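Ticket 326: Label printer drops off network after idle period
Product: Zutum desktop label printer, Costigan stock room
Opened by: Leonie Mudgway
Assigned to: Ivan Ivanyshyn
Opened: 3/23/21
Status: Resolved, monitoring
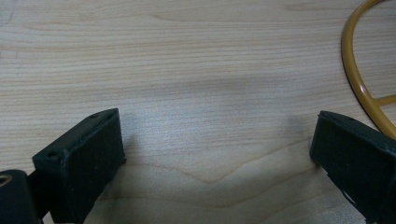
Problem as reported

Printer stops accepting jobs after a long idle period, usually over lunch. Front panel still shows Ready. Jobs sit in the queue on the Brovov server with status "Sending" and then time out. Power cycling the printer clears it. Happens on both stock room workstations.

Environment

Wired connection, address assigned by DHCP. Queue uses a raw TCP port with a 2000 ms timeout. Sleep timer on the printer set to default. SNMP status enabled.

Log

09:40 Printer idle since the night before. Ping from server: no reply. Ping from stock room workstation: no reply. Switch port shows link up.

09:52 Power cycled. Ping OK from both. Test label printed. 139 jobs held in the queue, mostly duplicates from users pressing Print again. Leonie confirmed the duplicates could go. Cleared.

10:15 Checked DHCP leases. No conflict on the address. Added a reservation anyway so the queue does not lose it later.

10:30 Replaced patch cable, moved to a spare switch port. Set sleep timer to one minute to force the fault.

10:34 Fault is back. Not the cable or the port.

10:50 Turned off Energy Efficient Ethernet on the switch port. Left sleep timer at one minute.

11:20 Printer slept and woke on each test job, six in a row. Turned EEE back on: fault returned on the second job. Turned it off again.

Resolution

EEE disabled on the printer's switch port. Sleep timer returned to default. Queue timeout raised, SNMP status left on. Change noted in the switch config under Costigan.

Comments

Ebony Merrick: Same model in receiving, same switch. Should that port be changed too?

Ivan Ivanyshyn: Yes, done. Reopen this ticket if either one drops again.

Leonie Mudgway: No dropouts over lunch. Both workstations printing.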